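README – Makori, the simulated dining room cell
Last touched Jul 27, 2024, by Rhea Barredo

Hello! If you've found this file you've probably just copied the Makori folder onto your machine and want to know why the arm won't move. Skip down to "Starting it up" if you're in a hurry. Everything else is what I know about keeping this cell in good order, written down before I forget it over the summer.

What's in the folder

Makori is one simulated cell: a room, a table with a few things on it, and one arm on a pedestal with a hand on the end. We use it for mug handling and not much else. The episodes recorded in it are in the Jilero folder next door (487 of them at the moment) and those have their own notes, which Nassoro Massawe looks after. Please don't save episodes in here, I will only move them.

The cell file, the hand file and the table file are separate. That was Mélanie Lemieux's idea and I grumbled at the time, but it means you can swap a bowl without reloading the whole arm, and I've come round to it.

Starting it up

Load the room first, then the arm, then the table things. If you load the table things before the arm they get dropped from their start heights while the physics is still waking up, and you'll spend your morning looking for a mug under a cabinet.

Once it's all in, send the arm to its home pose and then to the check pose, which is fingers down into the upright mug. I do this every single time, even when I've changed nothing. It's a good pose because it uses nearly all of the reach and you can see straight away if the base has shifted.

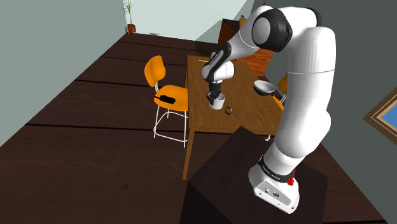
Fig. 1. Check pose, room view, with the fingers lowered into the mug.

If the fingers land on the rim instead, don't touch the joint offsets! It's nearly always the pedestal. Somebody has nudged it while moving the room camera and saved without meaning to. Put the pedestal back from the backup file and try again. Obadia Obura once re-tuned the wrist for a whole afternoon over this, and then had to un-tune it (sorry, Obadia, but it's the best warning I've got).

Looking after the hand

The hand is the fussy bit. The model came to us from Staltimmont with every joint, screw and screw hole drawn in, which looks lovely close up and is terribly slow if you let the contact solver chew on it. So there are two shapes for each link: the pretty one you see and a plain one underneath that does the touching. When you edit a finger you have to edit both. I've forgotten the second one more than once – the finger looks right and then sinks into whatever it's holding.

After any change to the hand, run the tipped mug test. The mug starts on its side, the hand comes in over it and the fingers have to settle against the mug without sinking in or buzzing. Run it three times with the table grip value left at its default. Then open the overhead view and have a proper look by eye, because the contact log will cheerfully report a clean touch when a fingertip is a good way inside the china.
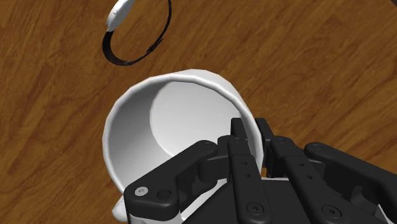
Can I change the physics step to make the test run faster?
You can for a quick look, but put it back to 200 steps a second before you record anything, as the joint gains were set at that rate and the fingers start to chatter at lower ones.

Things that go wrong

The arm hangs in mid-air and ignores you. The controller has started before the hand finished loading. Stop it, wait for the "hand ready" line and start it again.

The mug jitters on the table with nothing near it. Its weight has gone back to zero, which happens if you save the table file from the old Tellton viewer. Use the new viewer, or type the weight back in by hand.

The fingers close in the wrong order. Check the joint list in the hand file against the one in the controller file. They need to match line for line, and a stray blank line counts as a line (I know, I know).

Everything runs but very slowly. You've got the pretty shapes switched on for contact. See above.

Changing the table things

Go ahead, within reason. Moving them is fine and so is giving them a new colour. If you resize the mug, though, the check pose is no use any more and you'll need to record a new one, so keep a copy of the old file and tell me or Nassoro before you push it.

Still to do

Imani Mbwambo is working on a script that checks the pedestal position at start-up, and I can't wait. I'd like the plain link shapes redone for the palm as well – they're too blocky and the mug sometimes catches on a corner. That one is down for November, after the controller update.

Questions to me, or leave a note in the folder and I'll find it.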